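Thin walls, heavy claims
9/7/20

Most yoghurt pots sold in chilled cabinets have a wall less than a millimetre thick, and the makers would like it to be thinner still. Polymer is the largest single cost in a pot. Weltix, which forms pots for three dairies from its plant at Coronia, has taken 11 per cent of the weight out of its standard line and expects to stop there.

The limit is stacking. A filled pot carries the trays above it for as long as the pallet stands in the cold store, and a plain wall fails by buckling inward just under the rim. Ribs help, but they trap product and make the sleeve label wrinkle. Dimples spread the load more evenly – at the price of a slower mould cycle. 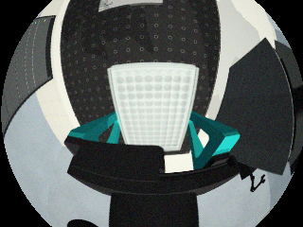

Peiyu Dai doubts that the trade is worth making. A pattern that adds stiffness when the pot is empty adds much less once it is full and sealed, Dai argues, and the tests quoted by suppliers are nearly always done on empties.

Correa, a rival former, tests filled pots at 23 degrees for 30 days, well above storage temperature, on the grounds that creep shows sooner. Its results put dimpled and plain walls closer together than the sales sheets do.

Recycling complicates matters further. The sorting line at Brarnska rejects very light pots, which the air jets throw past the correct chute. Below a certain weight the saving in polymer is lost again as waste, and the dairies have begun to ask for that figure in writing.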